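Wooden spoon

A wooden spoon is a kitchen utensil used mainly for stirring, mixing and tasting. It consists of a bowl, usually oval or round, and a straight handle. Most are cut from a single piece of close-grained hardwood such as beech, maple, cherry or olive.

Properties

Wood conducts heat poorly, so the handle stays cool when the bowl stands in hot liquid. It does not scratch coated pans and does not react with acids. Typical kitchen spoons are close to 300 mm long; the Coltside pattern, made for deep stockpots, measures 319 mm.
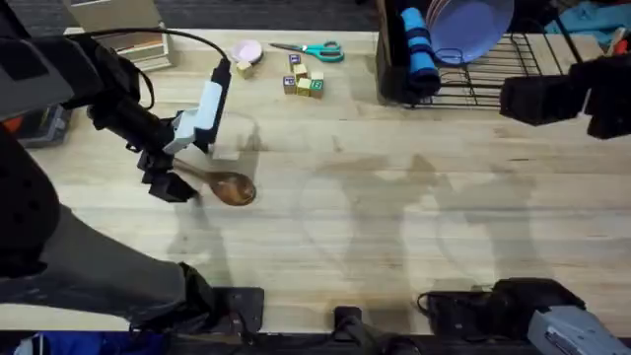
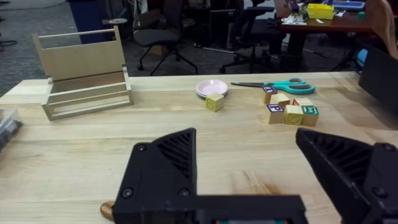
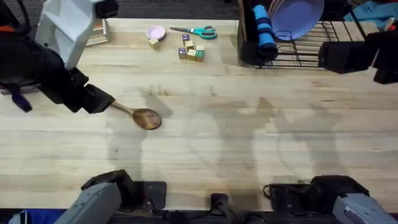
Light wooden tabletop; a wooden spoon with an oval bowl is held in the first and third views.

Manufacture

Factory spoons are turned or routed from dried blanks, then sanded and sometimes oiled. Hand carvers often work green wood, which cuts more easily but may split if dried too fast. Touran Soltani, in a survey of carving workshops, recorded 146 distinct handle shapes and grouped them by cross-section - round, oval or faceted.

Care

Spoons should be washed by hand and dried upright. Long soaking raises the grain and can open cracks along the handle. A thin coat of food-safe mineral oil slows the uptake of water. Raised grain can be removed with fine abrasive paper before oiling.

See also: Ladle; Spatula; Treen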